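Support > Guest rooms > Sindurville > Room reset guide > Section 3

Reading time: 2 minutes

3. Clearing and making the bed

This section covers the bed in the Dolon single room. Complete it before the floor is cleaned. Linen codes are listed in the Ovell linen schedule.

3.1 Before you start

Bring one laundry bag, one lost property bag and a fresh duvet cover, code 829. Fitted sheets are code 692 and are kept on the shelf below.

CAUTION: Do not shake out the duvet while clothing is still on it. Small items left in pockets or folds can fall behind the headboard.

3.2 Clearing the bed

1. Open the curtains and switch on the ceiling light.

2. Lift off garments one at a time, starting with the heaviest. Check the pockets of each.

3. Fold each garment once and place it on the chair. Do not hang guest clothing in the wardrobe unless the guest has asked for this.

4. Gather light or gauzy fabrics from underneath with an open hand. Do not pull them by a corner — thin weaves snag easily. Pale pieces are easily missed against a pale cover, so check the whole surface, including the patterned areas.

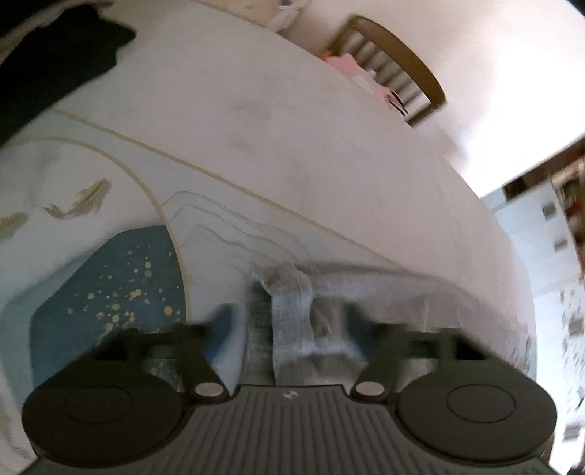

5. Run a flat hand over the duvet from the pillow end to the foot. Anything felt beneath it must be removed before the cover is taken off.

NOTE: Printed covers with gold detail are washed inside out on programme 3. Turn the cover before it goes in the laundry bag.

3.3 Fitting the clean cover

1. Lay the cover on the mattress with the opening at the foot.

2. Feed in the two top corners of the duvet and hold them through the fabric.

3. Shake down, then fasten the opening.

Report torn or stained covers on form 377. Completed forms go to Lajos Gál at the Vilela linen store.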